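Erkolora Card Terms

Version of March 11, 2024
Maintained by Upendo Owino and Urmila Uniyal

Erkolora is a word list for loyalty and membership programs. It maps the terms printed on cards and in program rules to a small set of tier codes. The list is plain text, one entry per line, with tab-separated fields.

Contents

terms.tsv – printed term, tier code, language, source
tiers.tsv – the 15 tier codes and their definitions
notes.txt – disputed entries

Terms were copied by hand from published program rules. Each was coded by both maintainers. Where the codes differed, the entry went to notes.txt and stays out of terms.tsv until settled. Spelling is kept as printed, including capitals. 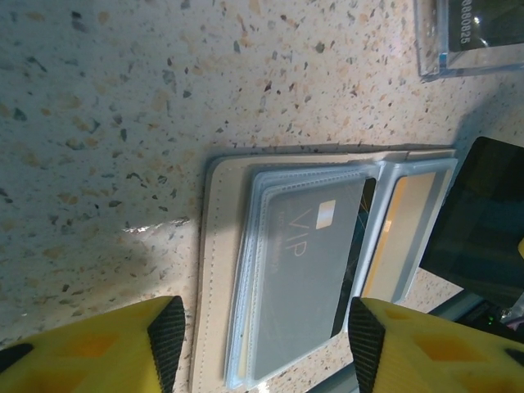

Card with the term "VIP", in a clear sleeve of an open wallet.

"VIP" is coded T0 (unranked) unless the program rules place it above or below another named tier. "Gold" and "Silver" are always ranked. Color alone is never used to assign a code.

Known limits

Coverage is uneven. Hotel and airline terms make up most of the list, and grocery programs have only 20 entries. Terms that changed meaning after a merger appear once, with the later meaning.

Loading

Use the Brolano reader, version 6 or later, or any tab-separated parser. Files are UTF-8 with no header row. Older readers drop the fourth field without warning.

The next update is planned for July. Send corrections with the program name and a copy of the rule text.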